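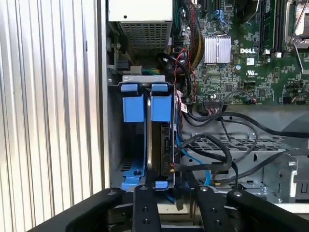 Fig. 1. Work cell 2, desktop tower with the side removed. The drive sits in the blue carrier.

Automation in Practice, Unit 6: Can a machine do the small jobs yet?
Handout for the evening group. Lecturer: Géza Bognár
Version of 9 Nov 2020

6.1 Why we take a computer apart

In the last unit we spoke about welding and palletising, where robots have been good for many years. Now we go to the small jobs: emptying a dishwasher, sorting screws, folding a shirt, taking a hard drive out of an old office computer. A person learns the last one in 15 minutes. For a robot it is still a difficult task, and I would like you to understand where exactly the difficulty is.

The recycling workshop at Plerton receives old office machines from schools and companies. Before the metal can be sold, the drive must come out, for reasons of data protection. The workshop has let us use one bench for the course since May.

6.2 The task in steps

Please look again at Fig. 1 while you read. For a worker the steps are:

a) Find the drive and its carrier.
b) Disconnect the data cable and the power cable.
c) Free the carrier by the blue latch near the floor of the case.
d) Pull the carrier out without catching the wires.
e) Put the drive in the tray for erasing.

Step a) is nearly solved. The blue plastic is a great help, because almost everything else near it is grey, black or green. With a different model, where the carrier is grey also, the recognition becomes much worse. Do not believe a success rate before you ask which models were in the test.

Step b) is the hard one. A cable is soft and has no fixed shape. In Fig. 1 the blue data cable bends down and to the right, and black cables loop across the same corner. A program which has learned the position of a plug from one case will not find it in the same place in the next. Also the plug must be held by its body. If the fingers take the cable instead, it can be damaged, and the plug stays where it was.

Step c) needs force in the correct direction. A person feels when a latch gives way. Many grippers measure only how far the fingers are closed, and this is not the same information.

Step d) depends on space. Compare the width of the fingers with the gaps beside the carrier. A human hand is not small either, but it can change its shape when it goes in.

6.3 Results from our bench

We made 30 attempts with the Itora control program, always with a person ready to stop the arm. The complete sequence was finished without help in four of them. Most of the others ended at step b). The longest attempt took 295 seconds. Lamduan Saengthong, who runs the bench at Plerton, does the same work in less than one minute and talks to us during it.

Two remarks. First, four from 30 is a low number, but two years ago we could not have started this test at all. Second, the workshop can receive up to 2000 machines in a year. A slow robot which works at night might be useful to them, if it does not need somebody beside it. At present it does.

6.4 And at home?

The same problems come back in the kitchen. A dishwasher basket is a case with narrow gaps, and a wet cloth behaves like a cable. At home there is one more difficulty, that nothing is put back in the same place.

6.5 For the next meeting

Read the Sadeghi paper on gripping soft objects, sections 1 to 3. The mathematics in section 4 is optional.

Choose one chore from your own home or workplace and write its steps as in 6.2. Mark the step where you expect a robot to fail and explain your choice in half a page. Please send it to me as plain text, my office computer has trouble with other formats.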